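Tin Can Lanterns in 3 Easy Steps

I love a lantern on the patio in June, but I do not love paying for them! So I started saving soup cans. Here's how I make mine.

Fill a clean can with water and freeze it overnight (the ice keeps it from denting). Tape on your pattern, then tap holes along it with a hammer and nail. 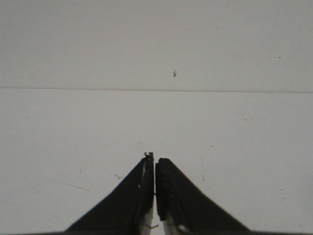
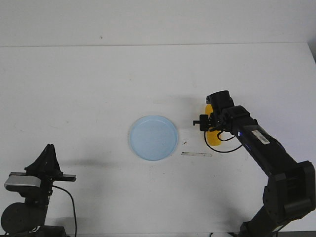 Let the ice melt, dry the can well, and add a wire handle. I've made 6 so far and I'm already eyeing the coffee cans!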